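Trestlow Community Help › Home and Furnishings › Upholstery and Storage

Reusable bags and loose items left on a smooth brown sofa in a shared room

Posted by Dradstead_Rooms
24 September 2025
Viewed 3899 times

Our organisation maintains a shared activity room in Dradstead. The room has two brown sofas and a work table. This post concerns the sofa with a smooth tan-brown covering, placed with its backrest along the wall near the table. The sofa is used for seating during breaks. It has also become the place where members set down canvas bags, folded fabric and small equipment while they are working at the table.

We wish to keep the sofa in good order for as long as practicable. The covering has no label and we have no record of the purchase, so we are unable to say whether it is leather or a coated fabric. Two faint marks have appeared on the seat, and one area of the backrest has lost some of its colour. 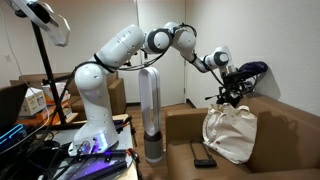 Guidance is requested on the following matters. First, whether canvas tote bags can mark a covering of this type if they lean against the backrest for long periods. Second, whether hard objects with thin edges should be kept off the seat cushions altogether. Third, what form of storage would be suitable for a room in which the floor space beside the sofa must remain clear. We would prefer to avoid fitting anything to the wall, as the lease requires written consent and this may not be available before November.

Replies from members who manage similar rooms would be appreciated.

Posted by Nakine Hall Furnishings Desk
Marked as helpful by 72 members

Unprinted canvas in a natural or cream colour is unlikely to transfer dye. Printed areas are a different matter. Some inks soften in warm conditions and may leave a trace on coated fabrics, particularly where the bag is heavy and presses against one spot. Dark fabrics carry a greater risk than pale ones, and new dark items should not be left on the sofa until they have been washed.

The contents of a bag are usually of more concern than the bag itself. Keys, buckles and tools push outward through the cloth and can leave dents in the backrest. A full bag should stand on a shelf or a firm chair. Where a bag must be placed on the sofa for a short time, it should be set on the seat with a clean cotton cloth beneath it.

Hard frames, trays and similar items should be kept off the cushions. Damage tends to occur when a person sits down beside the object and it tips or slides, and a thin edge can cut a smooth covering with very little force.

As the material is not known, please treat it as the more delicate of the two possibilities:

Dust weekly with a dry, soft cloth.
Wipe spills at once with a cloth dampened in plain water, then dry the area.
Test any cleaning product underneath the sofa and wait a full day before using it elsewhere.
Do not use methylated spirits, bleach or abrasive pads.

The loss of colour on the backrest may be caused by sunlight, by hair products or by rubbing. Cleaning will not restore it. An upholsterer can identify the covering and advise whether recolouring is possible — we would recommend this before any product is purchased.

Posted by Mocanu Street Learning Centre

With regard to storage, our centre faced a similar restriction on wall fittings. We placed a narrow freestanding shelf unit just inside the door, with 3 open shelves and a row of hooks at one end. Heavy bags are kept on the lowest shelf, and the hooks are reserved for light totes and coats. The unit should be level and loaded from the bottom. If it is tall enough to tip, it will need to be anchored, and the consent mentioned in your post would then apply.

A short notice was also added to the room booking form, stating that the sofa is for seating only and that belongings are to be placed on the shelves on arrival. Compliance has been good, though fabric pieces and spare covers still find their way to the backrest. We keep a lidded box for these and empty it at the end of each month.

Posted by tidyroom

Put a throw over it. We have had one on ours for years and it goes in the wash. Choose a light colour.

Posted by Dradstead_Rooms

Thank you to all who replied. We will arrange for the covering to be identified and will measure the area inside the door for a shelf unit. A washable throw will be used on the seat in the meantime.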